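FOR IMMEDIATE RELEASE
2018-01-26

Stilix Will Not Sell a "Posture-Correcting" Desk, and Asks Competitors to Show Their Numbers

Stilix, the office furniture maker, said today that it is dropping the word "ergonomic" from its desk catalog and will not bring out a line of desks sold on health claims. The company also published the short test that led to the decision and invited other makers to publish theirs.

For the past few years the office furniture trade has promised buyers a great deal. Desks are said to fix slouching, lift energy, sharpen focus and cut sick days. Stilix made a few of those promises too. Its 2015 brochure for the Omen desk said the curved front edge "supports the natural position of the body." The company has gone back through its files and cannot find where that sentence came from. It has been taken out.

What the Test Looked At

Last fall Stilix put Omen desks in front of 24 office workers for 24 working days. Half used the Omen, with its curved cutout at the front. The other half used a plain straight-edged desk at the same height. Everyone kept the chair they already had. Each person filled in a one-page form at the end of the day on back, neck and wrist comfort, and on how tired they felt.

The two groups came out the same, or close enough that Stilix does not trust the gap. People at the curved desks said they liked the look of them. Several said they sat closer to their work. Neither of those is a health result, and the company does not plan to call it one.

Stilix is aware of how small this test was. It was run by a company that makes desks, in offices that buy from that company, and the people taking part knew which desk they had. A reader would be right to ask for something better. The company's point is that even a weak test, set up by people who would have liked a good answer, did not give one.

What Did Make a Difference

The forms had a space for comments, and most comments were about other things. Chairs came up more than desks did. So did screens set too low, a phone on the wrong side, glare from a window, and long meetings with no break. One person wrote only about the air conditioning, every day, for the whole test.

When testers were shown how to set their chair height at the halfway point, comfort scores went up in both groups. That took a few minutes per person and cost nothing. Stilix does not know how long the effect lasts. Two people had already put their chairs back where they were by the last day.

What Changes Now

Starting in February, product sheets for all Stilix desks will list size, height range, weight limit, surface material and warranty. Comfort claims will be left out unless there is a study behind them that a customer can read in full. The Omen stays in the range at the same price, described as a desk with a curved front edge.

Sales staff have been told to stop using the phrase "wellness investment." Dealers have been asked to do the same, though Stilix cannot make them. Printed brochures now in showrooms will be replaced as they run out, so some customers will see the old wording for a while yet.

The company will also stop using the Pavudance score, a star rating that appears on the tags of many office products. Stilix paid to take part in the rating and received four stars for a desk that, as far as it can tell, was never sat at. The score is worked out from a form filled in by the maker. Stilix filled in the form. It has let its membership lapse.

A Word on Standing Desks

Dealers ask often whether Stilix will bring out a sit-stand model. It will, probably by 2020, since customers want one and some people plainly like to stand for part of the day. It will be sold as a desk that goes up and down. Claims about calories, back pain and living longer will have to come from someone else.

The same goes for the Kiani, a smaller desk for home use due later this year. Early dealer notes described it as "designed to reduce stress." The Kiani is designed to fit in a small room and go together with one tool.
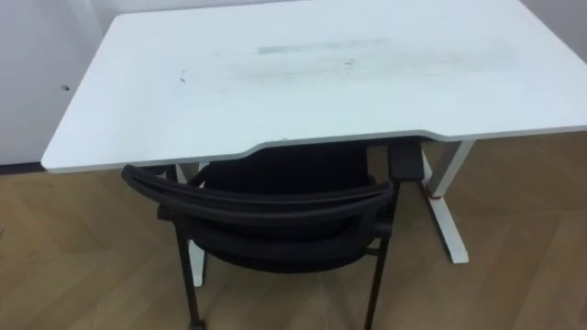
Reached for comment, one dealer, Kiani's first outlet on the regional list, said that customers come in asking for the healthy desk and that it is hard to sell them one called a desk. The dealer added that the chair advice was fair but that chairs are another department, and asked whether Stilix would be paying for new tags.

Stilix will pay for new tags. It accepts that sales may slip where a competitor's desk carries a longer list of benefits. The company would rather lose a sale on that basis than defend a claim it cannot trace, and it will report at the end of the year on whether sales fell.

Buyers fitting out an office are encouraged to ask any furniture maker, Stilix included, a few plain questions. Who ran the study? How many people were in it? What was the product compared with? Can I read it? A maker that answers the first three and dodges the last one should be pressed.

The full test forms, with personal details removed, can be requested from any Stilix showroom. So can the chair-height instructions, which fit on half a page and apply to chairs from any maker.

About Stilix

Stilix makes desks, tables and storage for offices and homes. Its products are sold through independent dealers and its own showrooms.

Media requests: contact the Stilix press office through your nearest showroom.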